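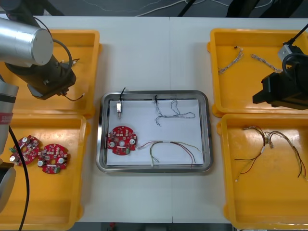 四个黄盘子，一个铁盘子

十月份我干的最蠢的一件事，是答应Hằng Sầm把线束分拣这一步也交给机械臂。最蠢的第二件事是写在了工坊白板上，用的还是那支擦不掉的笔。

先交代一下背景，给刚点进来的人。我们几个人合租了一间工坊，做一种圆形小灯板，红色的板子，边缘一圈波浪形，中间一个孔，项目名叫Marnix。名字是Nkrumah Tsikata起的，他说听起来像一家会按时发货的公司。我们至今没有按时发过货。每一套里面要放一块板、一把彩色线束、一对细的双绞线。就这些东西，从散料里拿出来，放进中间那个不锈钢盘，摆好，装袋。一个八岁小孩做起来大概会觉得无聊，两条机械臂做起来则充满了人生感悟。

手臂是两条二手的，控制这边我用了自己写的一坨脚本，外加一个叫Drelix的小调度程序。Drelix也是我写的，之所以有个单独的名字，是因为这样出问题的时候我可以说“Drelix又挂了”，听上去像是别人的责任。

关于桌子

桌子是两张白桌面拼起来的，中间有条缝。我当初觉得这条缝无所谓。后来标定的时候，左臂和右臂对“桌面高度”这件事有不同看法，我花了一整个晚上查代码，查手眼标定矩阵，查四元数的符号是不是又反了，最后Hằng拿一把钢尺往缝上一搭，尺子翘了。她什么也没说，把尺子留在那里就去倒水了。

解决办法是往右边那张桌子的腿下面垫硬卡纸。垫了两层。我知道正确做法是换一整块桌板，我也知道正确做法是每天早睡。

盘子倒是选得不错。黄色塑料盘，左边一上一下，右边一上一下，正好把铁盘围在中间。黄色和红板子的对比很好，视觉识别那一步几乎没怎么调就能用。铁盘就不行了，不锈钢底一反光，相机就看见了不存在的板子，而且信心十足，给出的置信度比真板子还高。在盘底铺一张白纸，问题消失。整个项目里性价比最高的一次硬件升级，耗材来自打印机的进纸盒。

拿板子：简单，所以不值得高兴

圆板是硬的，平放的，有轮廓有中孔，夹爪往下一探就能拿起来。左臂干这个活，头一天就基本能用了。那天我心情很好，晚饭多点了一个菜。

唯一的麻烦是板子上有那种竖起来的小圆柱电容，夹的角度不对就会碰到。我的处理是让夹爪斜着进，斜多少度是试出来的，试的过程中牺牲了一块板，电容歪了，现在在我抽屉里当杯垫，带孔的，不太好用。

还有就是板子偶尔会互相压着一点边。脚本里的策略是先挑上面那块，挑不出来就轻轻推一下再看。Nkrumah管这叫“礼貌模式”。听着很高级，代码里就是一个sleep加一次重试。

拿线：请大家引以为戒

线束是另一种生物。红黑绿黄白几根线，中段用一个白套管箍着，两头散开，想往哪边伸就往哪边伸。好几把放在一个盘子里，过一会儿它们就自己缠上了。我没有证据，但我怀疑它们是趁我吃午饭的时候干的。

第一版，我让夹爪去抓线束的几何中心。听起来合理吧。问题是一团线的几何中心经常是空气。

第二版改成认白套管，抓套管。这下好多了，套管粗一点，颜色也统一，夹住了不容易滑。然后新的问题是一提起来，旁边那把也跟着起来，有时候再旁边那把也跟着，像一家人手拉手出门。我加了一个提起来以后左右晃两下的动作，指望把多余的抖掉。结果是四次里有三次能抖掉，剩下那一次抖到了地上。

第三版是Hằng提的，抓住套管以后不直接往上提，先贴着盘底往空的那边拖一小段，拖开了再提。她说她妈妈从一堆毛线里找线头就是这么干的。我把晃动删了，换成拖，当天下午失败率就降到了我愿意在白板上写出来的水平。晃动的代码我注释掉了没删干净，留个念想。

放下的时候也有讲究。线头两边散着，放进铁盘总有几根要搭到纸外面去。我一开始想让另一条臂来帮忙捋，写了两天，两条臂在铁盘上方互相谦让，谁也不肯先动，Drelix判定为死锁，这次倒是真的不怪我，好吧，还是怪我。后来我决定接受线头搭在外面这个现实。反正装袋的时候是人装，一把就塞进去了。

双绞线

双绞线那部分我本来不想写。

白灰两色，很细，一头带个深色的小连接器。细到什么程度呢，相机在正常曝光下会把它当成盘子上的划痕。右边那条臂的夹爪上面装了个灰色的小相机模块，凑近了能看清，问题是凑近了夹爪也就快碰到盘底了，刚看清就得刹车。

目前的做法分两步：先在高处拍一张，找个大概位置，降下去再拍一张，确认走向，然后顺着线的方向旋转夹爪去夹。两次拍照加上中间等它不晃，一根线要花三十秒。三十秒。我自己用手拿一根，连打哈欠的时间都算进去也用不了这么久。

夹爪原装的指尖也不行，合拢以后中间还有一点点缝，这种线正好从缝里溜走，溜得很从容。Nkrumah翻出一卷Durken的硅胶垫，剪两小片贴上，缝没了，摩擦力也上来了。缺点是硅胶会粘灰，灰多了又滑，得隔一阵拿酒精擦一下。我在脚本里加了一条提醒，每跑六十次弹一句“擦手指”。工坊里现在谁听到这句话都会下意识去擦自己的手。

关于地上的线

有读者（其实就是我弟弟）上次留言问我，为什么地板上拖着那么多白线，能不能收拾一下。

能。理论上能。我买了一盒理线槽，Hwang的，看商品页面的时候觉得人生即将焕然一新。到货以后发现槽比线窄。退货要自己出运费，于是它现在立在墙角，和另外几样我买来改变人生的东西待在一起。

机械臂本身的黑线我倒是认真弄过。从臂上垂下来的那一段太长，会扫过左下角的盘子，有一回把一块板子直接扫歪了，左臂去拿的时候扑了个空，然后非常镇定地把空气放进了铁盘，报告任务完成。我给这个bug写了一个检查：夹爪合拢到底就说明没夹着东西，重来。按理说这应该是第一天就写的。线还是那么长，我只是让手臂学会了怀疑自己。

眼下能跑成什么样

摆一整套，板子、线束、双绞线都算上，顺的时候四分钟。不顺的时候，我站起来，用手把东西摆好，坐下，假装没发生过。

上周五Hằng搬了把椅子坐在旁边，和机械臂比赛。她一边摆一边回消息，一边还跟Nkrumah吵要不要把下一批板子换成绿色。她赢了，具体赢多少我不打算写在这里，白板上有，是她自己写的，也用了那支擦不掉的笔。

换绿色我是坚决反对的。识别那套阈值全是照着红板子调的，换个颜色等于我又要少睡一个星期。Nkrumah说客户喜欢绿色。我问哪个客户，他说未来的。

接下来要改的东西，按我愿意面对的程度排：

夹爪指尖重新打印一副，把硅胶垫的位置直接做成凹槽，省得老是翘边。

右臂的相机模块换个角度，现在拍双绞线的时候自己的手指会挡住一块。

黄盘子底下贴防滑垫。拖线束那个动作力气稍大，盘子会跟着走，走了以后Drelix还以为它在原地。

桌腿下面的卡纸换成正经垫片。这一条从夏天起就在清单上了，我对它已经有了感情。

脚本还没整理，想要的可以留言，我会先花一个周末把里面骂人的注释删掉再发。拖线那一段倒是可以单独给，总共没几行，变量名也还算文明。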